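Group Project Report: Equipment Plan for the Tabletop Manipulation Bench
Author of this section: Roos Groen
Version of 30/04/2023

3. Equipment and budget

3.1 Starting point

The department already owns the arm, its controller and the white table. These are not charged to the project. The budget of 1,458 euros therefore covers the objects to be handled, mounting parts, cabling, spares and the camera for the overhead view. Prices include VAT and delivery. The quotations were requested in January from Draverov and Kuipers; a third supplier, Mernum, did not stock the connectors we need.

3.2 Objects and fixtures

Toy food was chosen for the first round of trials. It is cheap to replace, it does not spoil between sessions and the pieces differ enough in shape to test the grip settings. The present layout uses a ketchup bottle on a round plate, an orange piece of fruit and two strawberries, with the toaster oven at the right of the table.

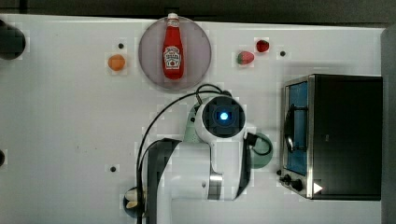 The purchase list for this group of items was kept short. A second set of the same food pieces is included, as the grip force tests are expected to mark the surfaces. Plates are ordered in one size only. We considered a set of printed parts from the department workshop, but the waiting time there was 5 weeks and the saving was small.

3.3 Camera and mounting

The overhead camera is the largest single cost, at 500 euros including the bracket. A cheaper model was rejected for its fixed focus. Kuipers quotes a delivery time of 4 weeks, so this order has to be placed first. The bracket must be bolted to a frame of its own – a clamp on the table edge would pass vibration from the arm to the camera.

3.4 Cabling

Cable routing was left out of the first draft of the budget and has been added. Cables that loop freely over the work area can hide objects from the overhead view and may catch on them when the wrist turns. Cekico supplies a sleeve with clips that fit the arm links. One spare gripper cable is listed as well.
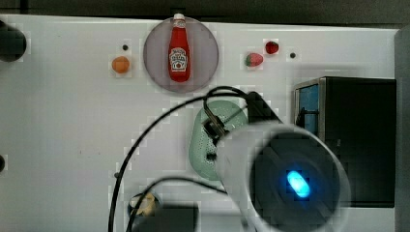

The sleeve should be fitted before the camera position is fixed, otherwise the calibration will have to be repeated. Slack at the wrist has to be set with the arm at full reach and then checked in the folded position.

3.5 Reserve and open points

Whatever remains after the orders above is held as a reserve for gripper fingers and breakage. Two points are still open. The Draverov quotation has expired and must be renewed, and the department has not confirmed who pays for return shipping on faulty parts. The order forms are in Appendix B.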